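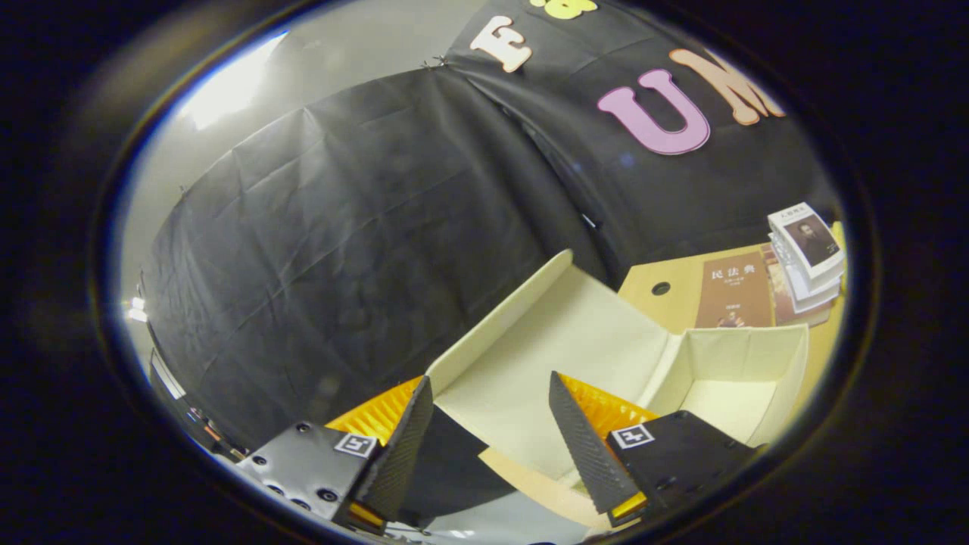

*Fig. 1. Wrist view at the start of a box demonstration, fingers open, box between them.*

## Recording your first demonstrations

Now for the fun part! With the Kora hand tool charged and paired, you can start showing the robot what to do, and you do it the way you'd show a friend: pick up the tool, do the job, put it down. The steps below use an open cardboard box, a great first task because it has big edges, a flap to work with and plenty of room for mistakes.

### Before you start

- Wipe the lens with the dry cloth from the kit.
- Check that the square marker on each finger housing is clean and fully in view. Kora reads finger opening from these two markers, so a thumb over one of them spoils the take.
- Put the box on a table you can reach without leaning.

**Note:** Books and other everyday things toward the back of the table can stay. A bit of variety behind the box is good for training, as long as nothing gets in the way of your hand.

### Record a take

1. Open Trindar on the laptop and choose **New task**. Type a short name, such as `close_box_flap`.
2. Hold the tool with the fingers wide open and the box between them in the preview, as in Fig. 1.
3. Press the trigger button twice. Wait for the beep.
4. Stay still for 2 seconds so tracking can settle.
5. Bring one finger to the outside of the standing flap and push it over in a single smooth motion. Go a little slower than feels natural.
6. Back the tool away until the whole box shows in the preview again.
7. Press the trigger button once to stop.
8. Watch the replay. Press **Keep** or **Toss**.

Toss freely! A take with a bump or a long pause in the middle costs you 12 seconds to redo and a lot more than that to find later.

**Caution:** Thin cardboard creases easily. Guide the flap with the textured face of the finger and don't squeeze it hard. Swap the box once the fold goes limp.

**Caution:** Keep your free hand out of view from the first beep to the last. If you need to reset the box, stop the take first.

### How many takes?

Record 30 good takes with the box in one area of the table, then turn it up to 45 degrees either way and record another set. Change your starting height a little each time. You'll be amazed how much steadier the robot gets after that second set.

Évan Leclerc, who wrote the Macaraeg arm profile, likes to run the first set on the arm before recording the second. It's a nice way to see which positions need more coverage. To try it, go to "Sending a task to the arm" in the next section.

### If a take won't save

| Message | What to do |
|---|---|
| Marker lost | Clean both markers and move your fingers back on the grip |
| Tracking jump | Slow down, and hold still longer at the start |
| Low light | Turn on a room light and avoid pointing the lens at it |

Takes are stored in the `Lakurico/tasks` folder, one subfolder per task name.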